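How I hung grasscloth-look wallpaper in our back room (and what I'd change)

Posted by Rizwan Gazi, February 7, 2022

I put this job off for the whole of last winter. The back room at our place in Parkutdale had one tired feature wall, and I kept telling myself that textured paper was for people with more patience than me. Then a roll turned up in the clearance bin at Jodora, I bought the lot, and I was committed!

Start by measuring the height of your wall in a few spots. Mine was 2,640 mm at the window end and a touch less at the door, so I cut every drop to the longer figure plus a bit for trimming. Write a little pencil number and an arrow on the back of each one so you know which way is up. I skipped the arrows on my first two and had to peel one off again. Lovely evening, that.

Next, prep. Fill the dings, sand them back, wipe off the dust and roll on a coat of wall size. Let it dry overnight. I used the Hukusmont stuff because it was already in the shed, but the bloke at the paint counter reckoned any decent acrylic size would do the job.

Now the plumb line. Please don't trust your corner – mine leans like a fence post. Measure out from the corner a bit less than the width of your paper, hang a weight on a string and mark the wall lightly from top to bottom. Your first drop goes to that line and the extra wraps into the corner, where you can trim it with a fresh blade.

I pasted the wall, working one drop at a time, and smoothed down from the middle with a soft brush. Go easy on the plastic smoother, as it can flatten the texture and leave shiny streaks. If paste gets on the face, dab it off with a damp sponge straight away (dab, don't rub).

Colour is the other thing. I wanted a grey that wasn't too cold, and I ended up taping samples all over the room and looking at them morning and night. Greys pick up every other colour going, and fine vertical texture changes again once there's a shadow on it.
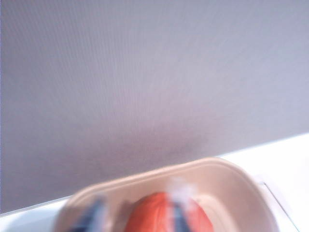
Grey with a faint lavender tint and very fine vertical lines, next to bright white.

Trimming at the bottom is easiest with a wide filling knife held hard against the skirting board. Snap your blade after every cut – blades are cheap and torn paper isn't. Then go back over the seams with your fingertips and leave the windows closed until the next day.

I've got enough left for the hallway nook, so that's the plan for March.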